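Skip to content | Forums | Kit & Budgets | Members | Log in
Search this board… Go

Planning the arm purchase: simulate first, or just buy the thing?

Posted by torach_vija in Kit & Budgets
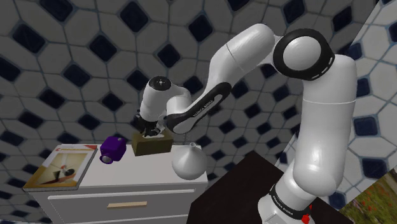

So that's where we've got to in the simulator after a fortnight of evenings, and I'm rather thrilled with it! The job is tidying and moving small things on bedroom furniture for our home help project (we call it Mimis), and the Panda was the first arm we tried because the model was easy to get hold of. Now it's time to write the budget and I'd love some opinions before I send it upstairs in May.

What I've pencilled in so far, not counting the arm:

- 2,000 for a desktop with a decent graphics card
- 200 for second-hand furniture, a dresser first of all
- 40 for breakables from charity shops (vases, mostly)
- spare fingers, price to be found out

The arm itself would be a used one from a dealer called Rajput, who still owe me a quote. My question is whether the desktop money is well spent, or whether I should put it towards the arm and get going on real drawers sooner.

Vija Rätsep
Torach workshop

12 replies · 3 shares

---

pocketlathe wrote:

Buy the arm. I love a good render as much as anyone but you'll learn more in one afternoon with a real box than in a month of simulated ones. Cardboard gives, and lids bend. We spent a whole winter on a lovely simulated kitchen and then the first real cupboard door had a sticky hinge and that was that, back to the start.

Also, a vase that close to the front edge of the dresser! Brave. Triple your charity shop money.

---

meltedico_sam wrote:

Disagree with pocketlathe, with affection. We did it the other way round at Meltedico, arm first, and it sat under a sheet for 4 months while we argued about where to bolt it. If we'd had a scene like Vija's we could have slid the base about and found the good spot in a day. Reach over a dresser is the sort of thing you want to know BEFORE you drill the floor.

Keep the desktop in. You'll use it for everything else too.

---

torach_vija wrote:

Oh, the mounting question is a good one and I haven't put a penny down for it. What did you end up bolting to, Sam? I was imagining a heavy bench but our floor slopes towards the door.

And yes, point taken on the vase, it stays where it is because I want a bad place for it in the tests :)

---

meltedico_sam wrote:

Steel pedestal, made by a local welder, with levelling feet. Get him to leave a cable slot. We didn't and there's a very ugly loop round the back.

---

gorsehill wrote:

Lovely to see somebody costing the furniture! One thing to think about is the gripper. The box in your picture is small and squat and the fingers have got it by the top, fine. A flat book is a different matter. There's one lying on your dresser with a corner over the edge, so I suppose you could go for that corner, but push it back an inch and two fingers have nothing to get hold of. I'd ask Rajput what a suction tool would add while you're waiting for the quote.

---

pocketlathe wrote:

Suction on a glossy cover, great. On a tissue box, not so great. Now she needs two tools and a changer and the budget's doubled. This is how it goes every time.

---

gorsehill wrote:

Or swap them by hand with four screws and a cup of tea, like the rest of us.

---

torach_vija wrote:

Ha, by hand it is. I'll ask for the price anyway.

Something I forgot to ask: drawers. We'd like to open them later on. Is it daft to buy a dresser with handles just like the simulated one (a plain wooden bar), or should I get a mixture?

---

gorsehill wrote:

Mixture, every time. Buy one dresser and a bag of odd handles, and change them round. Costs next to nothing and your results will be worth far more.

---

lindy_k wrote:

New here, hello! We're at the same stage with a smaller arm and this thread has saved me a lot of head scratching. Did anyone put money aside for servicing in the first year? Our finance person wants a line for it and I've got no idea what to write.

---

meltedico_sam wrote:

Hello lindy_k! Ask the dealer for a yearly check price in writing and use that. Vija, same goes for you with a used arm, and ask how many hours it's done.

---

torach_vija wrote:

Adding it now. So the new version has a pedestal, odd handles, a yearly check and a bigger vase fund. Desktop stays, sorry pocketlathe! I'll post the full sheet once Rajput come back to me.

---

pocketlathe wrote:

I'll forgive you when there's a video of a real drawer opening.

Previous thread | Next thread | Back to Kit & Budgets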